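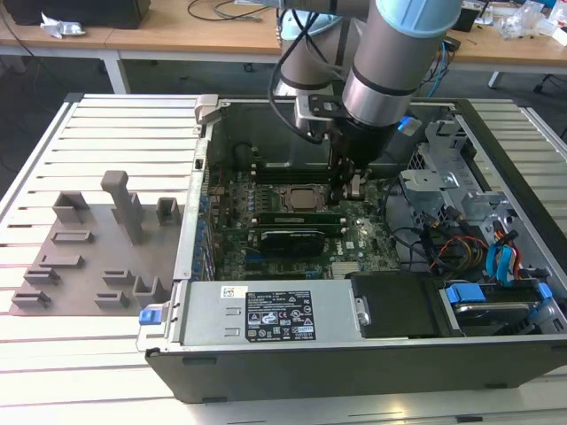

What happens to old office computers in Tondudby? From next month they can be handed in free of charge at the Hurkia centre, where working parts will be reused.

22/08/2026

Households and small firms in Tondudby will be able to drop off unwanted desktop computers under a scheme agreed by the town council. It replaces the paid collection that ended in June.

The scheme will be run by Callia, a repair charity which already takes in washing machines and bicycles at the same site. The council has set aside £3,000 to cover the first year, mostly for shelving and the safe wiping of hard drives.

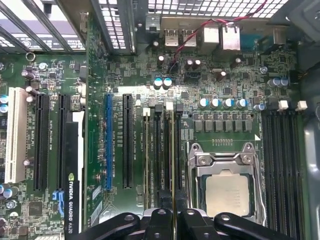 A processor in its socket on a desktop motherboard

Callia took in 2,430 items of all kinds last year. Manager Guoqing Shen said computers were the thing people asked about most and the thing it had always had to turn away.

"A lot of them have nothing wrong except a slow drive," he said. "We can put that right in an afternoon."

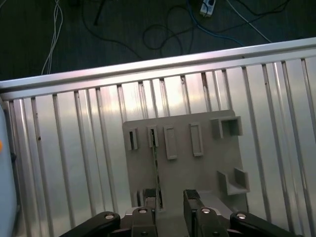 A grey board with slots and an open pocket on its face

Machines up to 12 years old will be accepted. Screens and printers will not — they should still go to the tip on Setiawan Road. Each household can bring 2 computers per visit, and owners are asked to copy off any files they want to keep beforehand.

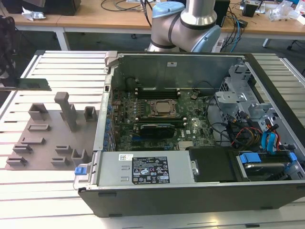 A desktop computer with its side panel off

Repaired machines will be offered first to local schools and then sold in the charity's shop. Anything beyond repair will be stripped for parts, with the metal sent for recycling.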